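Two-arm table build at the shared shop – cable slack and tray questions
Clovthorpe Makers Forum > Robots and Automation

trarkow_tim
08/06/2018
Hello everybody, and sorry in advance for the length! The two-arm table we've been putting together since March is far enough along that I'd love some opinions. The job is simple: pick up play food and sort it into a container, one arm helping the other. My trouble is cable slack. I left a generous loop on each arm so the wrist could turn freely, and now I worry about it snagging on something tall.
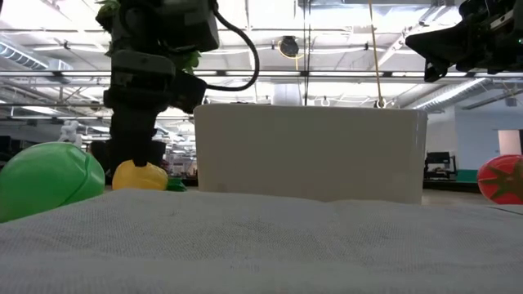

The controller is the Pularik kit, which has been patient with me, and I've got the elbow speed turned way down while I learn. Out of 14 tries last night I got 9 good grabs, and the misses were nearly all round things rolling off.

huet_fan
Lovely project! I'd shorten those loops by a hand's width and tie them at the elbow. I'd also go back to the shallow tray. The peppers sit nicely side by side in it, and you can come in low from either side without lifting over a wall. 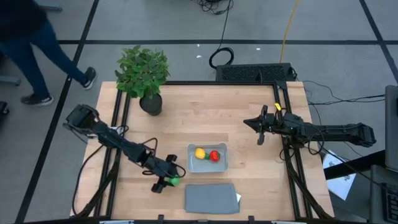
RE: Two-arm table build – cable slack and tray questions

old_bandsaw
Have to disagree with huet_fan on the cables, friendly as ever. I tied mine tight and wore through 3 of them in one winter – leave the slack and guide it with a soft strap. I do agree about the tray, though I'd screw down a lip for anything round.

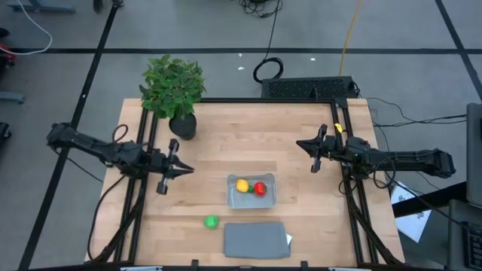 Both grippers open, peppers in the tray, little green ball still out on the wood.

trarkow_tim
Thank you both, this is just what I was hoping for. Grip force is the other thing I keep fussing with. My log is up to 1,352 lines now and most of them are me nudging one number up and down.
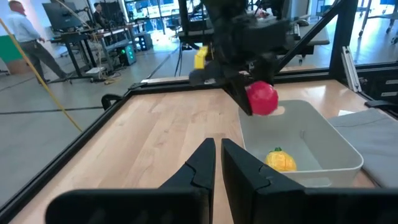 Grip force on smooth things wants to be lower than I first thought, and I'd start there before buying rubber pads. The red ball over the white bin is held by the fingers alone, so I'm leaving that setting be for now. I do like the bin's taller sides for round stuff, sorry huet_fan!

huet_fan
No offense taken, but try the tray once more with the wrist tilted. I'll bring my straps on Friday and we can argue over coffee.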